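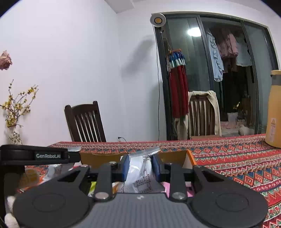 Page last changed: May

Why Do Little Packets Tear So Easily (Except When They Don't)?

Hi, I'm Hadiza Anozie, and I think about packaging way more than most people do. Ketchup packets, seed packets, the shiny ones that hot chocolate comes in. A small packet like that has a fancy name, too. It's called a sachet, and you say it "sa-SHAY," like a dance move.

I got curious about sachets when I was a kid in Tresterham. My grandmother kept a whole drawer of them, and I was the one who got asked to open the sugar. Sometimes it went fine. Sometimes there was sugar in my hair.

So what is a sachet made of? Lots of them look like plain foil, but if you could peel one apart you'd often find layers stuck together like a very thin sandwich. There might be paper or plastic on the outside, because ink sticks to it nicely. In the middle there can be a super thin layer of aluminum, which keeps out light and air. And on the inside is a plastic that melts when it gets hot. Remember that last one, it's important!

Why keep air out? Well, think about a cracker you forgot on the counter overnight. Air has water in it (you can't see it, but it's there), and the cracker soaks it up and goes soft. Powders are even worse. Drink mix that has been sitting in damp air turns into one big lump, and then you have to whack it with a spoon.

Now for the melting part. At the factory, a machine pours the powder in and then squeezes the open end between two hot bars. The inside plastic on both sides melts, and when it cools down it's one solid piece. No glue! This is called heat sealing. It can happen at 140 degrees Celsius, which is hotter than boiling water, but the bars only squeeze for a moment, so your hot chocolate powder doesn't get cooked. The bars often have grooves on them, and that's where those little ridges along the edge come from. Run your fingernail over them and they make a great zippy noise.

OK, so tearing. Try pulling a smooth strip of plastic wrap apart from both ends. It stretches and stretches and you get grumpy. Now ask a grown-up to make a tiny snip in the side and pull again. Off it goes! All of your pulling gets crowded into the very tip of that snip, and the plastic there can't take it. A zigzag edge or a little notch on a sachet is doing the same job. If your packet won't open, look for the notch before you use your teeth. (My dentist made me write that.)

One more thing. All those layers make sachets hard to recycle, since it's really tricky to get them apart again. Some places can take them and lots of places can't, so check the rules where you live.

Next time I'm doing bubble wrap!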